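Friday, open day at Clovik

Got in at 8 and the Nistalside group were already in the hallway, so no quiet coffee for me. Pulled up the wrist views while people found somewhere to stand.

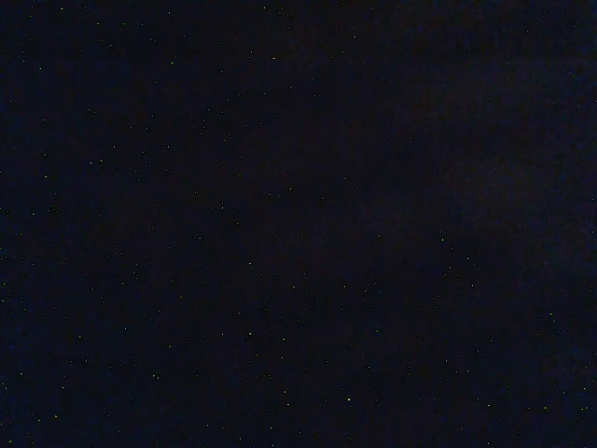

Wrist view, dark with fine speckle.

Cloth was the big draw! Folks crowded in by the two-arm station (the one with the flowery walls) and wanted to know why anybody would bother a robot with laundry. I gave my usual speech about floppy stuff being hard, then we got going on the long orange piece, both grippers over it, stack of folded cloths at the back and the green basket still empty. Someone from Minja asked about cable wear on the purple runs and I had no good answer. Look that up.

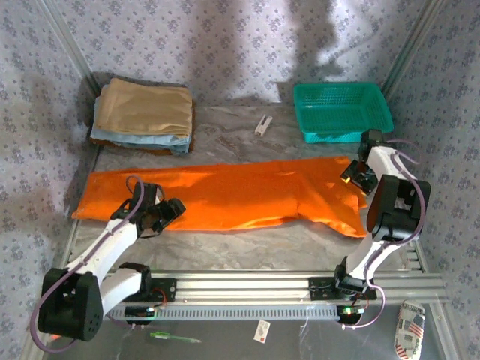
Close-ups and leftovers

The yellow fingers got more questions than the arms did, mostly about the triangle cutouts. Two people wanted the print files.

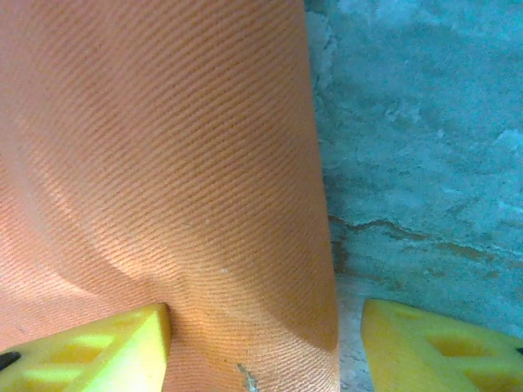
Left finger against the orange twill, right one a short way off.

Sign-in sheet says 66 visitors, 32 of them from Lovia. Need to email them the slides and order more badges before April.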